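Claden releases results on training two-arm robots in simulation before the first real test

Hadurstead, 2nd April – Research company Claden has published the results of a study on how two-arm robots can learn table work mostly inside a computer simulation.

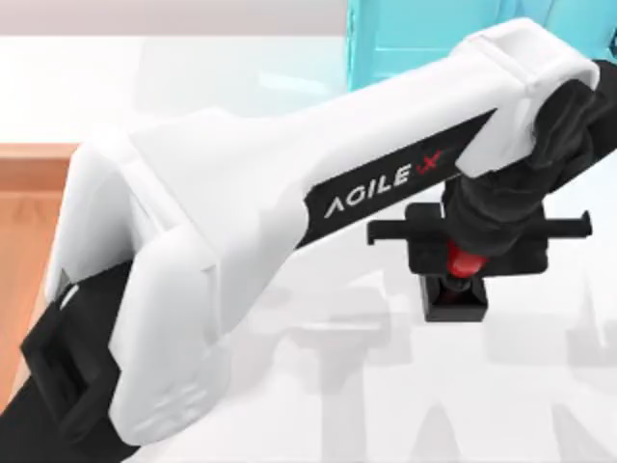

Fewer real demonstrations, same level of success

The study was carried out at Claden's laboratory in Hadurstead. It asks a practical question: how many demonstrations on a real robot are still necessary, if the control policy has already been trained on simulated ones?

Teaching a robot by demonstration is slow work. A person must guide the arms through the same task again and again, and after each attempt the table has to be prepared for the next one. For a small laboratory this is often the largest cost of a project. In the Claden method, which is named Lindsay, most of this work is moved to rendered scenes. The simulated set-up has two arms with parallel grippers, working over a pale tabletop. The picture in this release is taken from one of these scenes and shows one of the two arms, carrying the AGILE X name on its side, with its gripper above the table and a small black block at the gripper's lower end.

The policy was first trained on 1,000 simulated episodes. After that it received 33 demonstrations from the real robot, and no more. In the final tests it completed 410 of 500 attempts. A second policy, trained only with real demonstrations, needed roughly 16 times as many of them to reach a similar result.

How the method works

Lindsay changes the look of the simulated scene between episodes. The light, the colours of surfaces and the position of the viewpoint are all varied within limits that the researchers set in advance. Shadows are rendered too. In earlier work at the laboratory they had been switched off to save computing time, and the policies trained in this way often stopped too high over the table when they were moved to the real robot.

The viewpoint is also allowed to be poor. In many episodes a large part of the view is filled by the arm itself, or only one arm can be seen. The researchers first removed such episodes from the training set, but the results became worse, so they were put back. The explanation offered in the report is that a real camera near a working robot also loses sight of things very often, and the policy should meet this situation early.

Limits of the study

The results are valid for rigid objects of a small size. Cloth, cables and liquids were not part of the study. All the real tests were done in one room and with one pair of arms, and it is not yet known how well the policy would do with a different model of gripper. The most common failure was a grasp that closed slightly to one side of the object. The second most common was a handover between the two arms in which one arm let go too early – a problem which the simulation did not reproduce well.

Availability and next steps

The report, the simulated scenes and the training code can be requested from Claden for research use without a fee. The recordings from the real robot will follow in July, after they have been checked and labelled.

The next part of the work will be done together with the Jusevside test site, where the same policy will be run on a second pair of arms. No further real demonstrations will be added at first, so that the two sites can be compared fairly.

About Claden

Claden is a research company based in Hadurstead. It develops learning methods for robot arms and publishes simulation tools for laboratories and technical colleges.

Requests for the report and for further pictures can be sent to the Claden press office in Hadurstead.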